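On being bored by a robot, and why I recommend it

By Ludmila Ďurica

My nephew asked me afterwards if the robot was dancing. I had to tell him no. It picked up things from a desk. He went back to his telephone.

I have thought about his face several times since I visited the open day at Holovko, because I believe it was the correct face for a boy of his age and the wrong one for the rest of us. We have been taught by films and fairs to expect from a robot some kind of theatre. I worked 19 years as a bookkeeper and I am not a technical person, so I expected it too.

The open day was in a long building behind the old dairy in Restitz. They gave us tea and a badge. A young engineer, Keegan Melnyk, took us in small groups to see the arm. He did not make a speech. He said, "It will now try to tidy a desk, please don't lean on the table," and then he was quiet and looked at his screen. I liked him very much for this.

The desk was a table with a black cloth, and the objects were such as everybody has at home: a mouse, a mouse pad, a notebook, a marker. I admit my first thought was that I could do this before the kettle boils. The lady beside me, Rhea Javier, said the same thing aloud. She teaches small children, and a few minutes later she said something better. She said that she spends the whole of every May teaching children to put the pencil back in the pot, and that some of them still cannot do it in June.

A marker is a difficult thing. It is thin, it rolls, and it lies so close to the cloth that a finger which comes a little too low will push into the table. The notebook is another kind of difficulty, being wide, flat and heavy on one side when you hold it by the edge. A hand like ours solves these problems without informing us. The arm has 2 fingers and must be taught each of them separately, and when it is wrong we can all see it. Mr Melnyk told us that they had repeated the marker 100 times in one week, moving it each time to a different place. He told it without pride, as one tells how many plates were washed.

There is an opinion, which I heard in the queue for the tea and have read in our newspaper, that such demonstrations are a waste. Boris Oravec, my neighbour, holds it strongly. If the machine is slower than a person, he says, show it to us when it is faster. I understand him. He repaired lorries all his life and he did not invite the public to see an engine in pieces.

But I think he should have. When a firm shows only the finished machine, with music, the visitor can do nothing but admire it or be afraid of it, and I have seen both at the big trade fair in Hoklow, where the robots from Vekden stood behind glass and waved. I came home from there knowing nothing. From Restitz I came home with questions. Who decides where the notebook belongs? What does it do if somebody leaves there a cup? Mr Melnyk answered the second one with "At the moment, please don't," and wrote it down.

Eifion Rowlands, who organised the day, was worried that people left early. Some did, it is true. I would tell him to change nothing except the chairs, which were too few. A person who has stood near a slow machine for a quarter of an hour will read the next big headline about robots with more calm.

The arm and its desk at Restitz:
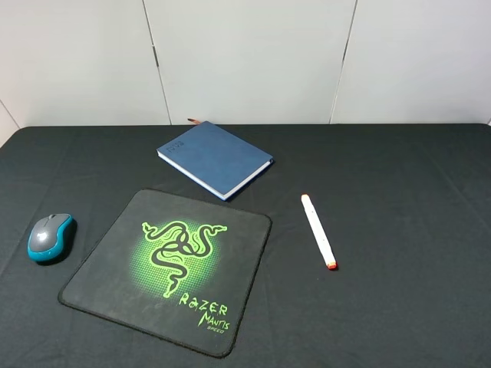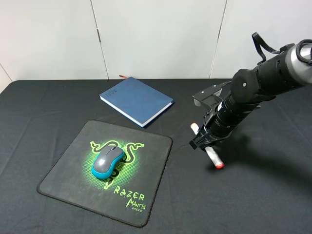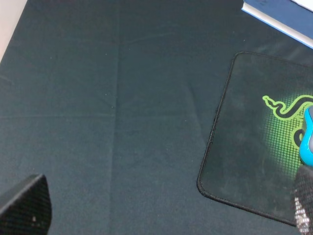

The notebook, held over the mouse pad:

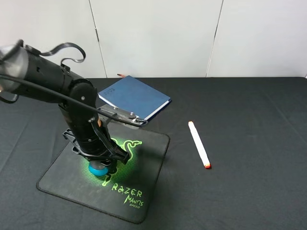 Page last changed: January 9, 2022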